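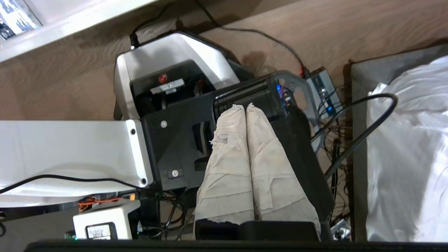

Chapter 7
What the Monthly Fee Pays For

Key terms: base fee, bundled service, pass-through cost, reserve fund, fee adjustment clause

Most people who visit a senior living community come away with one number in their heads. It is printed on the brochure and repeated on the tour, and the family writes it down in the car. At Cirirach, the rental community we follow through this chapter, the number was $1,869 a month for a one-bedroom apartment. The brochure called it "all-inclusive." Students should get used to stopping at that word. It has no fixed meaning in a lease, and a community can use it while leaving out meals on weekends, parking, or any help with bathing and dressing.

This chapter looks at what a monthly fee contains, who decides when it goes up, and how a manager can explain it to residents without hiding behind the marketing department. Chapter 6 dealt with entrance fees and refunds. We leave those aside here, although the two kinds of charge often lean on each other. A low entrance fee has to be made up somewhere. 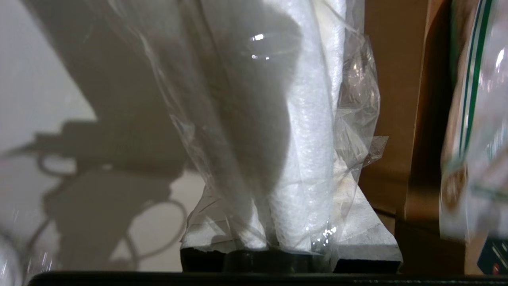 Take the Cirirach fee apart and it falls into four pieces: rent on the apartment, shared building costs, services, and a payment into the reserve fund. The services piece came to $630. When the operator was asked for a breakdown, it sent a single page with five headings and no amounts. One of the headings was "lifestyle." We have read a good many fee sheets while writing this book and have yet to see a lifestyle line that could be checked against a bill.

There is a fair defense of bundling, and it deserves a hearing. A building with 173 apartments can't price every cup of coffee. Residents often say they moved in so they would stop getting bills, and a flat fee lets them plan. Staff hours are also hard to divide. The person at the front desk takes a delivery for one resident and calls a cab for another, and no sensible manager would want that time logged by apartment number.

Still, the defense only goes so far. A bundle that can't be divided among residents can be added up for the building as a whole, and the people paying for it are entitled to see the total.

7.1 Base Fee and Pass-Through Costs

The base fee is set by the operator. A pass-through cost is set by someone else, such as the water company or the insurer, and is handed on to residents at the price paid. That is the theory. In practice many leases let the operator add a handling charge, and the charge is often buried in a definition several pages away from the clause that uses it. 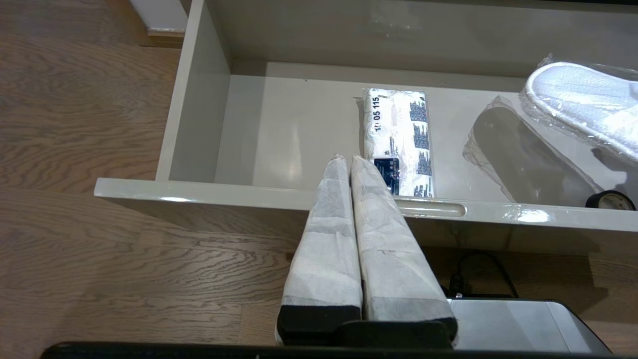 Faninmont, a smaller community with the same general layout, lists its pass-through costs separately each October and attaches copies of the invoices. The practice looks generous. It also shifts every surprise onto the residents, who have no say in which insurer is chosen or whether anyone asked for a second quote. Openness about a price is a different thing from effort to lower it - a point we return to in Section 7.4.
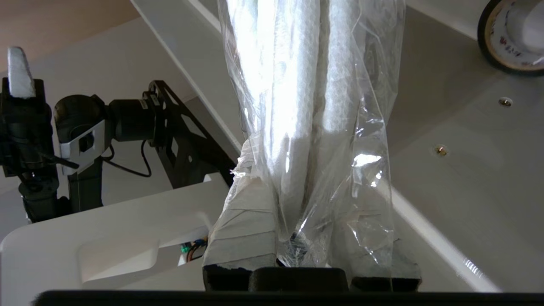 Housekeeping supplies are a useful place to test a fee sheet, mostly for the reason that managers think them too small to discuss. Under many leases the operator stocks the shared kitchens and restrooms from the base fee, while anything delivered to an apartment is charged back. The rule sounds clear until a purchase has to be sorted. A clear plastic bag of long white rolls looks the same whether it is headed for a shared restroom or a resident's own closet, and the purchase record may not say which. Ask to see where the split is written down. At Momell, a management firm that runs several communities, the split was whatever the housekeeping supervisor entered at the end of the month.

7.2 The Fee Adjustment Clause

Nearly every lease allows the fee to rise. The clause to look for gives the notice period, which at Cirirach was 30 days, and the measure used to set the increase. Be wary of the phrase "in line with operating costs." Whose costs, and over what period? The Ragnarsson lease, reprinted at the end of this chapter, ties increases to a published price index and sets a ceiling, then allows the ceiling to be lifted for "unusual circumstances." The lease does not define them.

Before reading on, find the adjustment clause in the Ragnarsson lease and mark every word in it that the operator alone gets to interpret.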